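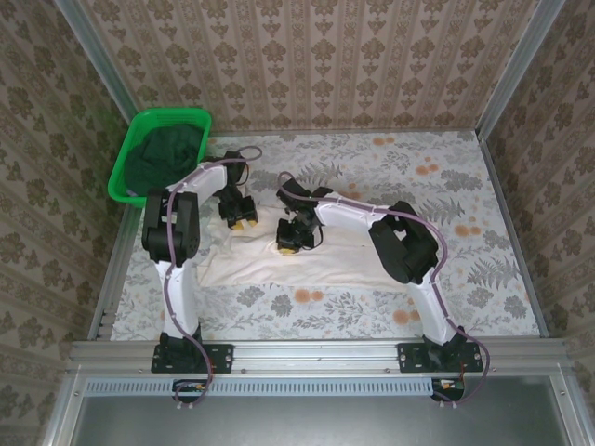

The Prurko textile care open day was held on 14 May 2022 at the old Flamby building in Flalanthorpe, and I went along for the laundry and linen side of it. We run a small guest house and I have been looking for a better way to handle flat items. Entry was free and the doors opened at nine. I spent most of the morning at the folding tables, where the work is laid out on patterned tops. White cloth on a floral surface is harder to read than I expected, and the one spread across the middle of the table still had soft creases in it, the same kind I get at home when I pull a tablecloth out of the pile and start folding too soon. A plain dark top would suit me better.

The handout covered the basics. Open the cloth fully, find two corners, smooth from the centre out, then fold. It also recommended keeping a basket at the back of the table so the front edge stays clear to work along. At our place the basket sits on the floor, so I took note of that one.

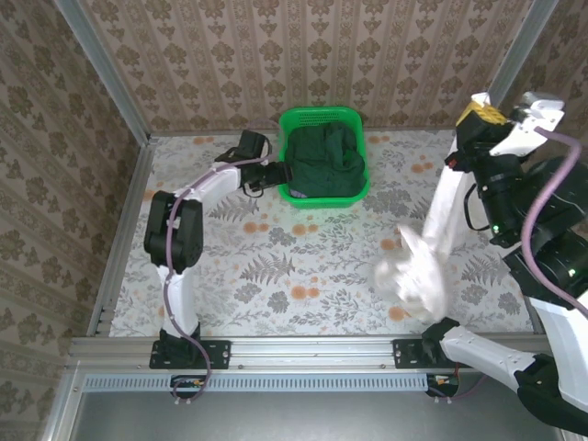 Green basket near the back wall, with a dark green cloth inside.

The baskets were the perforated plastic kind with rounded corners. I prefer these to wicker, which snags. Ketilsson had a table in the hall selling storage gear, and I bought 3 stacking tubs in a grey colour that they don't normally keep. Their shelving was good but too deep for our linen cupboard.

Upstairs there was a talk on hotel linen. The speaker's own property put 1,872 pieces through its laundry last July, of which 1,471 were towels. Our numbers are nowhere near that, but the advice on sorting by fabric before sorting by colour applies to any size of operation. The talk went over time and the question period was cut short.

I went back down after lunch to look at fabrics up close. The weave makes a big difference to how a cloth behaves when it is picked up from a single point.

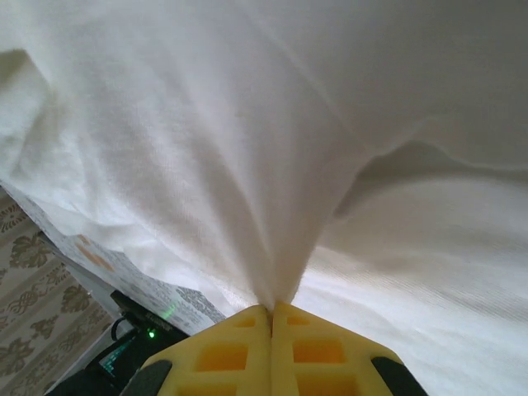 White cloth gathered at one point, with creases running down into the pinch.

Parking was behind the building and full by ten. There is overflow parking on the gravel lot across the road. The cafe had soup, rolls and decent coffee. The next open day is planned for July, and the program will be posted at the front desk beforehand.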